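Tedano Building, second floor — Workroom Safety Checklist
Inspected 2024-07-23 by Nokuthula Radebe. Comments reviewed by Pravesh Mnguni.
Status is OK, FIX or N/A. Items marked FIX stay on the sheet until signed off.

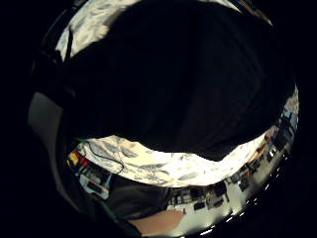
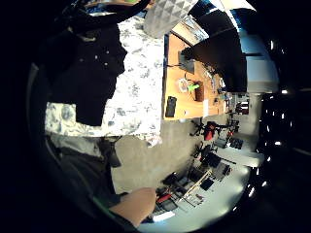
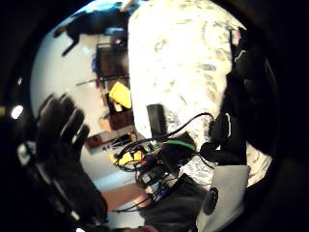

Exits and walkways

1. Main door opens fully from inside without a key. OK
2. Rear door opens fully. FIX
Comment: Latch sticks in humid weather. Adams was called in early July and adjusted the strike plate, but it still needs a hard push. Call them again.
3. Exit signs lit on house power and on battery. OK
Comment: Rear sign took a while to switch over. Check the battery at the next visit.
4. Walkways clear to full width. FIX
Comment: Delivery boxes stacked in the hall outside the storage closet. Moved during the inspection. They were there last time too — deliveries need to go straight to the shelves.

Fire

5. Extinguishers mounted, tagged and in date. OK
Comment: Tag on the hall unit is hard to read. Ask Zestus for a new one when they do the annual service.
6. Smoke detectors tested. OK
7. Nothing stored within 2 feet of the electrical panel. FIX
Comment: Mop bucket and a folding chair in front of it. The floor tape has worn off, so people can't see the line. Retape.

Electrical

8. Outlet covers in place, none cracked. OK
9. No extension cords used as permanent wiring. FIX
Comment: One cord runs behind the filing cabinet to the fan. Pravesh says an outlet was requested last year. Resend the request.
10. Power strips not plugged into other power strips. OK

Storage and lifting

11. Shelf load labels posted. OK
Comment: Tall unit is rated 300 pounds per shelf. The Wukine unit is rated 600. Don't swap shelves between them, the clips look alike.
12. Heavy items on lower shelves. OK
13. Step stool has all 4 rubber feet. FIX
Comment: One missing. Stool tagged out and put in the closet.

First aid

14. Kit stocked and sealed. FIX
Comment: Short on gauze and burn gel, eyewash past its date. Order placed today.
15. Emergency numbers posted by the phone. OK
Comment: N. Radebe's extension has changed, corrected by hand. Print a clean copy.

Open items go to Pravesh Mnguni. Item 2 comes first, then 7 and 13. Sign and date each one on the back of this sheet when it's done.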